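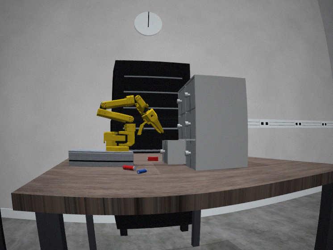 The drawer bench in Dratunari, side camera.

So you've got the arm loaded, the cabinet loaded, and you want three camera views that agree with each other. I spent most of a December getting this right and then had to redo it on a second machine, so I finally wrote the steps down. It all takes less than an evening once you know where things live!

What you need first: Dratunari installed, the drawer bench unpacked somewhere you can write to, and the Vudmont recorder plugin switched on. If the plugin is missing from the menu, restart the simulator once. It only looks for plugins at startup.

Step 1. Put the cameras on the right parents

Open the scene tree and add three cameras: side, top and wrist. Side and top go under "world". Wrist goes under the last arm link, above the finger joints. I first hung mine on a finger (don't do that) and every time the gripper closed, the whole view swung with it and I blamed the renderer for two days.

Leave the names lowercase. The recorder matches them letter for letter and quietly skips anything it can't find.

Step 2. Set up the top view

The top view is the one I'd get right before anything else. Raise it until the cabinet, the arm base and the loose objects are all in there with some floor around the table, then lock it. Check it with a drawer open, too. From straight overhead the cabinet fronts vanish, so tilt the camera a bit until you can see the knobs.

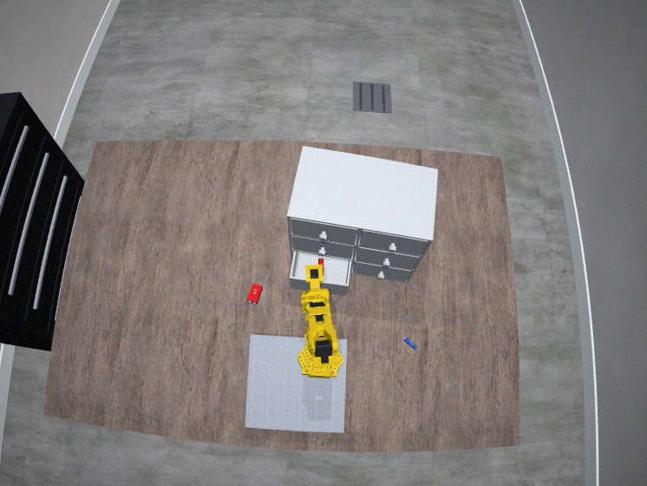
Bavorus Robotics Club / Simulation and Tooling

With the drawer out and the arm reaching over to it, look at what the arm hides. In my top view the end of it covers part of the red object inside the drawer, and I can't make out a knob on the open front at all. I was fine with that for the object and not fine with it for the knob, so my detector gets knob positions from the cabinet joints and only uses this camera for the loose stuff.

Step 3. Make the clocks match

Open recorder.cfg and set every camera to 20 frames per second. Then set "stamp" to "sim" - the default is "wall", and wall time drifts as soon as your graphics card gets busy. Run a short test and open the log. Mine had 1,294 frames per camera on the first good run. The number doesn't matter, but it has to be the same for all three.

If one camera comes up short, look at its resolution before you touch anything else. Dropping my wrist view one size fixed it.

Step 4. Aim the wrist view

Tilt the wrist camera until both fingertips just poke into the bottom of the picture. I ended up at 49 degrees and you may well land somewhere else, depending on your mount. Too steep and you see fingers and tabletop, too shallow and you lose the drawer right when you need it.

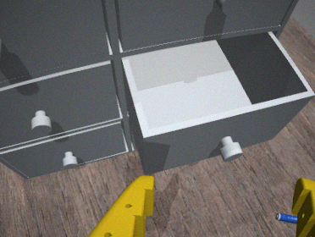 Wrist view over the open drawer, with a small blue cylinder by the right finger.

Watch the shadows in this one. The knobs throw long dark shapes across the drawer fronts, and my first segmentation mask happily labeled them as handles. Soften the light a little and raise the mask threshold to 7 in the perception panel. If the knobs start dropping out, go back down one.

Step 5. Save it as a preset

File, Save Camera Set, give it a name, and tick "include light". That box is off by default. Then reload the scene from scratch and run the short test again before you start a long recording.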